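Workstation Rebuild, Part 2: Memory

Tuesday, September 13, 2022

The tower came out of the Mundau office after a run of memory errors. Imad Salameh logged 13 of them in one week and passed it on to me.

Sorting the parts

Before anything goes back in, each part gets a fixed place on the bench. I stopped using antistatic bags as a parking spot after I bent a bracket in one. A molded tray with uprights does the job better: drive on end, expansion card in a narrow slot with the bracket up, both easy to grab by the edges.

Order of work

The case lies on its side with the panel off. I deal with the CPU first and the memory last. Slots run on both sides of the socket, so check the board manual for which ones to fill first. Open the latches, match the notch to the key, and press straight down on both ends until the latches close.

The power supply sits over the bottom edge of the board, and the cables loop across the top. Tie those back before reaching for the slots.
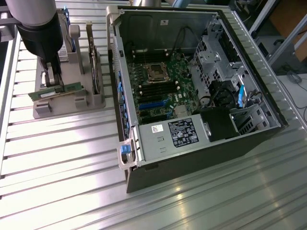 Testing

Two full passes, 11 hours each, before the side panel goes on. Jeptoo Nyaga wants the logs from both.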